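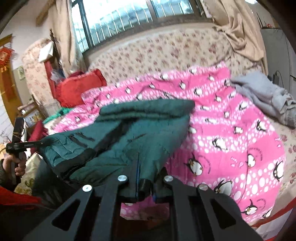 Members' List: Winter Clothing Collection

To all members,

The Oprea Residents' Association confirms that the winter clothing collection will open in October, as in previous years. A member wrote to the list on 29th September:

> Last year my bags were turned away at the Fonanis center because they
> had not been sorted. Are the rules the same this time? Does the center
> now take bedding?

The rules have changed in two respects. Adult coats and jackets should be bagged separately from children's clothing, and each bag should be labeled with its contents. Bedding will be accepted at the Brastico Street center only. Fonanis has no room to store it.
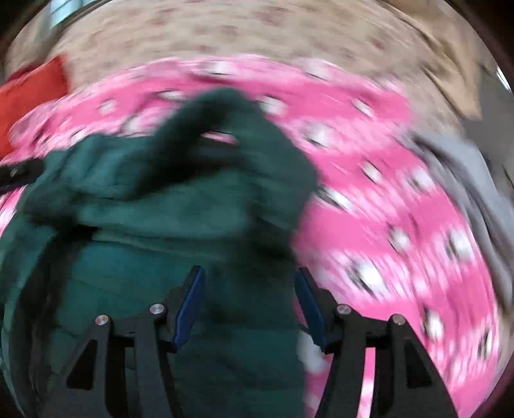 Dark green garment on pink bedding

Members are asked to empty all pockets and close zippers before bagging. Items with broken zippers are still welcome – please pin a note to the collar.

Last winter the collection received 3,174 items against a target of 4,000. Of these, 63 could not be passed on. The target is unchanged.

Requests for home pickup should be sent to the Association office, not to this list. Pickup is limited to 95 households.

Membership Office
Oprea Residents' Association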